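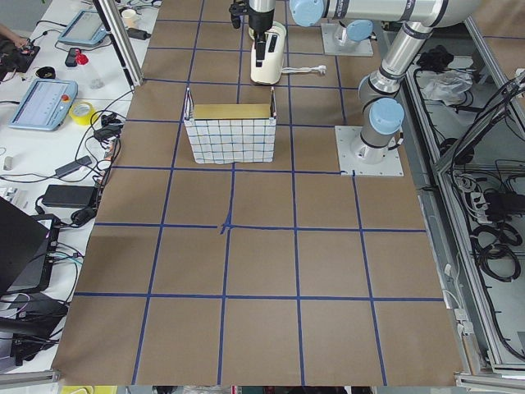
Home | Guide contents | Back | Next
Print this page | E-mail this page

Section 4. Setting up a class reading log in Trindell

Set up one log for each class before students sign in. You need a teacher account and a class list with at least 2 students.

1. Open Classes and select the class.
2. Select Add log, then Reading.
3. Type a name students will recognize, such as the book title or unit.
4. Set the word limit for each entry. The default is 600. For younger grades, choose a lower number.
5. Under Prompts, pick the questions students will answer. You can pick up to 11.
6. Select Save.

Note: The log stays hidden until you turn on Show to students. 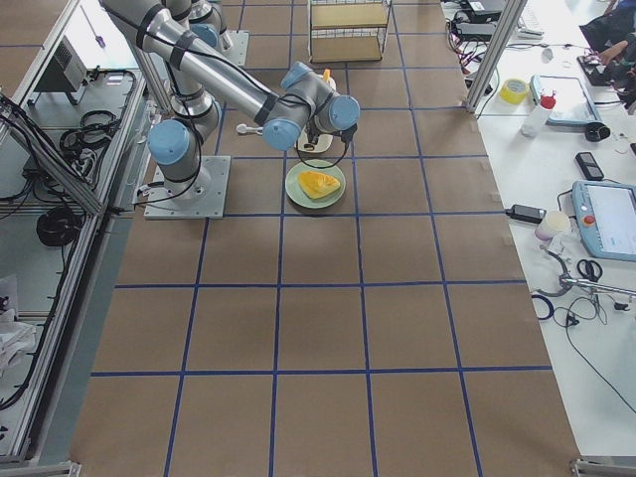 Grid marked in blue tape on brown paper, with two arms at the table.

To share a log with a co-teacher:

1. Open the log and select Share.
2. Enter the co-teacher's school e-mail address.
3. Choose View or Edit — Edit also lets them write comments on entries.
4. Select Send.

Caution: Deleting a log removes all student entries and comments. Export the log first if you need them for grades or conferences.

Caution: Do not change the prompts after students have started. Answers to a removed prompt no longer show in the student view.

If your class list comes from Lurstead, new students appear in the log overnight. To add a student sooner, select Refresh list.

Print this page | E-mail this page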